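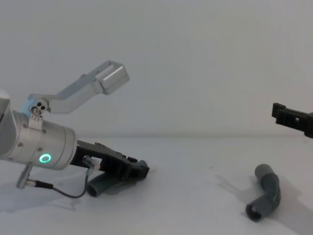

The Skadine dual-arm kit has been on my bench for four weeks, on loan from Clamwood. The loan covers two arms, two black grippers, wrist brackets and the Seol control software. List price for the set is 877 a month on a 2 year lease, support included. I paid nothing and have to send it back in February.

My test parts are gray plastic pipe elbows. They are cheap, and a curved tube gives parallel fingers very little flat surface to hold. The job is to pick up two elbows and bring the open ends together for a push fit.

Setup took most of an afternoon. The arms went on without trouble, but Seol wants both base positions entered by hand before it will run the shared workspace check, and the manual has the axes for the right arm backwards. Swap X and Y on page 4 and it works.

Picking is good. With the elbow lying on its side, the grip holds if the fingers close near the joint. Closer to the open end the part rolls. Mating the two ends is slower, and I had to drop the approach speed to the lowest setting before the force limit stopped tripping.

Complaints, then. The gripper cable loops below the wrist and needs watching on low approaches - I added a waypoint to keep it off the table. The status ring on the wrist is easy to read from the front and useless from behind. Seol also forgets its tool offsets after a power cut.

I ran the same job on a Flandness single arm last year with a fixed clamp. It was faster per part, but every new elbow size meant a new clamp. For short runs of mixed sizes I would take the Skadine. Next up is a tee fitting, once Clamwood sends the longer fingers.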